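Paint & Finishes > Interior > Color matching
Thread: Is "color drenching" a real thing or just a way to sell more paint?

stavros_r
Posted 25/06/2024
Got a quote to do our back bedroom in one blue, walls, trim, ceiling, door, radiator, everything. The decorator says the room will "feel bigger." It's a box with one window facing north. I don't see how painting a box blue on every side makes it anything except a blue box. Quote is 1,025 with two coats of Perkano eggshell. Has anyone done this and still liked it after a winter?

mudroom_mike
Did ours in February. Dark green. Still like it. Doesn't feel bigger, feels like you can't find the corners, if that makes sense. My wife says cozy.

Viorica Georgiev
"Can't find the corners" is what the magazines say and I don't buy it. You can always find the corners. Light comes from one side, so one wall is bright and the next one isn't, and you end up with what looks like three or four different blues anyway. I worked a paint counter for nine years. People came back every week convinced we had mixed the second can wrong. We hadn't.

stavros_r
So why pay extra to have the ceiling match if it won't look like it matches?

Viorica Georgiev
That's my point. Ceiling gets hardly any direct light from a window. Same paint up there will go dull and heavier. If you want it to look the same you'd go a step lighter on the ceiling, and then it isn't drenching any more, it's what decorators did before it had a name.

tallboy62
Disagree with Viorica. The whole effect is that the shades shift around through the day. We used Tiston matte in our dining room and it goes from nearly gray at breakfast to proper purple with the lamps on. That's the fun of it.

Viorica Georgiev
Purple with the lamps on is your bulbs. Put a cooler bulb in and see how much fun is left.

tallboy62
It's the paint. Same bulbs in the hall, different brand, no purple.

mudroom_mike
Different brand is a different blue though. Not much of a test.

stavros_r
Can we get back to the money. He has 177 of that down for "radiator and trim prep." Is that normal?

plasterdust
Depends on the state of the trim. If it's old gloss then yes, it needs a proper sanding and a bonding primer or the eggshell will peel off the first time you bump it with the vacuum. Ask him what primer. If he says the paint is self-priming, ask again. I've scraped enough self-priming paint off window sills.

bogale_fan
We had a Bogale sample pot on a board for a month before committing and I'd say do that. Bought it thinking navy, on the board in the corner it was closer to violet. Saved us a whole room.

Viorica Georgiev
Sample board is good advice. Paint two, stand one up and lay the other flat. The flat one tells you about a window sill, the upright one tells you about the wall. For the ceiling you have to hold it over your head and feel silly for a minute.

stavros_r
I asked for a sample and he told me the Brivow visualizer app would do the same job. I uploaded the room and every wall came out the exact same flat blue, no shadow at all. I don't trust it.

plasterdust
Wouldn't either. Those apps just pour the color in. Get a board.

tallboy62
If it helps, our neighbor spent 3,000 on a drenched living room and painted the ceiling white a year later. I still like mine.

Viorica Georgiev
Stavros, look at how the top and the front come out on this one. Then decide if you want to pay for the ceiling. 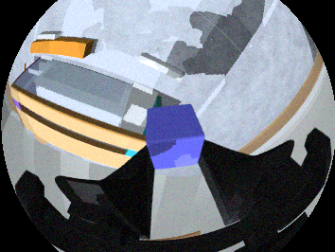
Blue cube, top and front faces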